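Provik Bottle Cell: Setup and Maintenance FAQ

Hillness Automation Support
Maintained by Apinya Chaiyaporn. Last revised 2023-06-16.

These answers cover the single-arm Provik bottle cell with the two-jaw parallel gripper and the wrist camera. Cells fitted with the suction head use a separate page. Menu names are those of the Wondura controller, release 2 and later.

Before you start

Who may work on the cell?
Anyone signed off for the arm can do the jobs under Daily care and Wrist camera. Changes to the base mount, the safety inputs or the controller wiring go through Yaowalak Kaewmanee in the service office.

Do I have to power down to change the jaws?
Yes. Stop the program, move the arm to the service pose, switch off at the main isolator and lock it. The gripper holds its last position with the power off, so open the jaws before you switch off.

What is the service pose?
Arm folded back, wrist at chest height, jaws pointing away from the operator. It is stored in slot 12. Do not overwrite this slot. If it has been overwritten, restore it from the commissioning file.

Jaws and grip

How are the jaws fitted?
Each jaw sits on a dowel and is held by two screws. Wipe both faces, seat the jaw by hand, start both screws, then tighten them in turn. A jaw that rocks on the dowel has dirt under it. Take it off and clean it again. Do not pull it flat with the screws.

How do I set the zero position after a jaw change?
Go to Gripper, Setup, Find zero. Keep the jaws clear. The gripper closes slowly until the jaws meet, then opens and stores the value. A normal result is within 12 counts of the last stored value. Outside that, check the seating and run it again before you accept.

What force should I use for empty drink bottles?
Start at the lowest setting and raise it one step at a time until the bottle no longer turns when the wrist rotates. Thin-walled bottles buckle before they slip, so watch the wall next to the jaw. Save the setting under the bottle type. The general profile is set for full containers and is too strong.

The bottle slips out on the way up. What should I check?
Jaw faces first. A film of syrup or label glue is the usual cause. Then check the grip height. Jaws that close on the taper near the neck will push the bottle out along its length. Move the grip point onto the straight part of the body.

The gripper reports "object lost" with the bottle still in the jaws.
The bottle has given way and the jaws have closed past the minimum width. Lower the force, or lower the minimum width for that type. Do not switch off the check.

Why does fault 737 come back after a reset?
Fault 737 is a jaw travel fault. The drive has asked for movement and the encoder has not followed. Resetting clears the message only. Look for a cap ring or a strip of label in the slide, then check the encoder plug at the wrist. If both are in order, log the fault and call support.

Daily care

What has to be cleaned, and with what?
Jaw faces, slide covers and camera window, at the end of every shift. Use a lint-free cloth with warm water and a little dish soap on the jaws and covers. Use lens cleaner on the window. No solvent on the jaw pads. It hardens them.

How often is the slide greased?
Every 4000 cycles, or once a month if the cell does less than that. The counter is under Gripper, Service. Reset it after greasing. Wipe off old grease before you put on new. One small bead on each rail is enough.

Do bottles have to be rinsed first?
No, but they must be drained. Liquid left inside moves the center of mass during the lift and can drip onto the slide covers when the bottle is turned.

Wrist camera

How should the view look when the camera is lined up?
The jaws should come in from the lower left and lower right, with the held object between them. If one jaw is missing from the view, loosen the camera clamp a quarter turn, rotate the camera until both show, and tighten it again. Then repeat the hand-eye calibration. Any movement of the clamp makes the old calibration invalid. 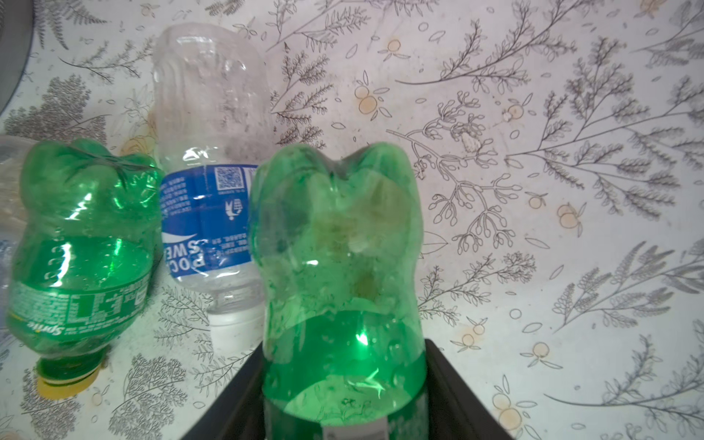

Wrist camera view, green bottle held cap down between the jaws. Sprite and Pocari Sweat bottles behind.

Can I run the grip check on a patterned surface?
Yes, provided the background model was taught on that same surface. Clear bottles are the hard case, as the print shows through the wall and the outline breaks up. Teach the surface with nothing on it, under the lighting used for the run. Teach it again if the covering is moved or swapped.

Bottles are found, but the angle is wrong.
Check whether they are standing cap down. The standard model expects the cap on top. For inverted bottles, load the second model and confirm that the base is marked as the upper end. The lobed base of a soda bottle is a good feature to match on. Labels are less useful, as they may face any direction.

The image has bright streaks along the bottles.
Glare from the plastic. Move the light off to the side or fit the diffuser, then lower the exposure one step. Teach the background again after either change.

Parts and support

Which spare parts should be kept on site?
One set of jaws, one set of pads, the wrist cable and a camera window. Jaws and pads are supplied by Mabaso. Order by the number stamped on the back of the jaw. Jaws from cells delivered before May use a different dowel and will not fit later grippers.

What should I send with a fault report?
The controller log, the cycle count, the bottle type and a saved wrist camera image taken with the bottle still in the jaws. Save the log before you restart the controller. Reports go to the Hillness service desk, marked for Yaowalak Kaewmanee.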